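I've spent most of April arguing with a planner, and the planner has been winning. A few of you asked what's going on with the pipette job, so I've made a big pot of tea and here's the long version (sorry, it did get long).

Quick recap for anyone new. Drornari is my little motion stack, the thing that takes a target pose and turns it into joint commands the arm will put up with. Oto sits above it and decides what the target ought to be. The job I've given them both is dull on paper: a tube rack with a green grid top, a long thin graduated pipette lying on the bench next to it, and a gripper that has to sort itself out over the pair of them.
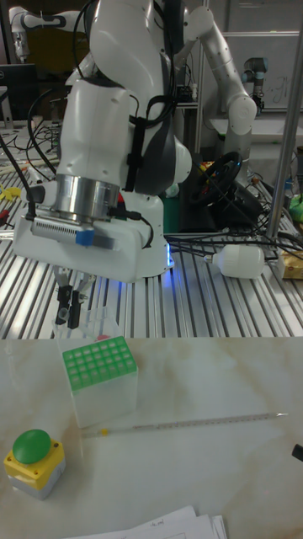 Why not just teach the waypoints by hand and replay them? Because I did that last year, and every time the rack got nudged I was back at the pendant re-teaching the lot. I want the perception side to own the rack pose so the waypoints can hang off it.

So, perception first. The rack's grid ought to be a gift – regular square holes, bright colour, high contrast. My first detector fitted a lattice to the hole centres and was very pleased with itself, right up until it settled one hole over. A grid looks exactly like the same grid shifted by one row, doesn't it! I'd get a lovely low residual and a target that was a full pitch out. The fix was to stop trusting the holes on their own and fit the outer border of the green top at the same time, with the border getting the deciding vote. It's 40 lines of code and I'm a bit embarrassed by how long it took me to write them.

Translucent plastic is the other headache. The sides of the rack let the background through, so the depth points there are rubbish. I throw away everything below the green top now and work out the rest from the known height.

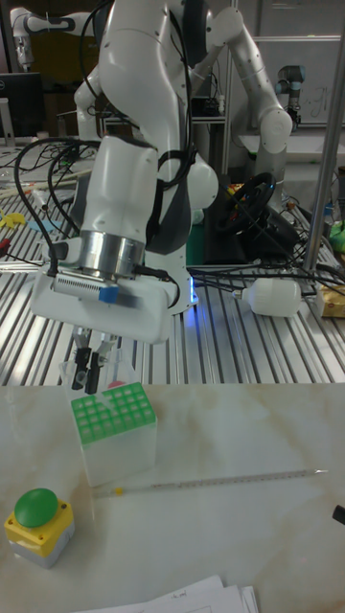

Gripper over the clear box, fingers slightly open, pipette off to the right.

Then there's the pipette itself, which is transparent and thin and generally a pain in the neck. Segmentation kept giving me bits of it, three dashes in a row with nothing joining them up. What rescued me was the little yellow band near one end. I look for that first, then search outward along a line for the graduation marks, and between the two I get a position and a direction. It's a hack. I'm fond of it.

Fiachra Rafferty had a look at the code on Tuesday and asked, very politely, why I was replanning from scratch every 200 milliseconds. I said it was for robustness. He said it was why the elbow kept changing its mind. He was right, of course.

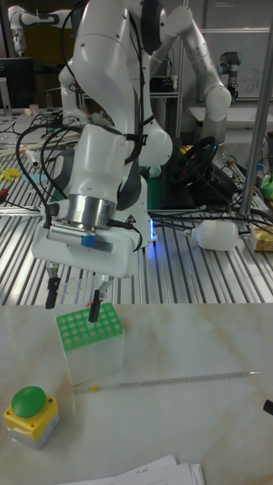
What was happening is that each fresh plan was free to pick a different elbow configuration, and two of them cost nearly the same. A tiny wobble in the rack estimate would tip it from one to the other, and the arm would start off one way and then think better of it. Now I seed each plan with the tail of the last one and add a penalty for switching. I also hold the rack pose still once the gripper's close, unless the new estimate differs by more than 2 mm. Much calmer.

The cables got a mention in the cost function too. There's a fat bundle running down the outside of the arm and the collision model knew nothing about it, so I've wrapped the links in slightly chubby capsules. Crude, but the plans stopped being so ambitious with the wrist.

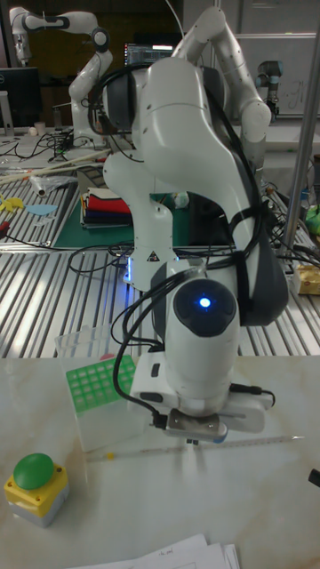
Tooling is where I've had the most fun, to be fair. I finally wrote a proper log viewer, which I've called Lurkico, and it lines up the camera feed, the planned path and the joint states on one timeline. Before that I was scrolling through text files at eleven at night trying to match timestamps by eye. I can scrub back to the moment a plan flipped and see what the detector believed right then. The first version choked on anything past 800 frames because I was decoding every image up front, like a goose. It loads them as you scroll now.

Still on the list: the grasp approach angle is hard-coded, the border fit gets grumpy when a finger covers a corner of the rack, and Oto has no notion of giving up, so if it can't find the yellow band it'll just keep looking forever. I'll do the giving up bit first, I reckon. If anyone's got a favourite way of handling a partly hidden rectangle, the comments are open and I'm all ears.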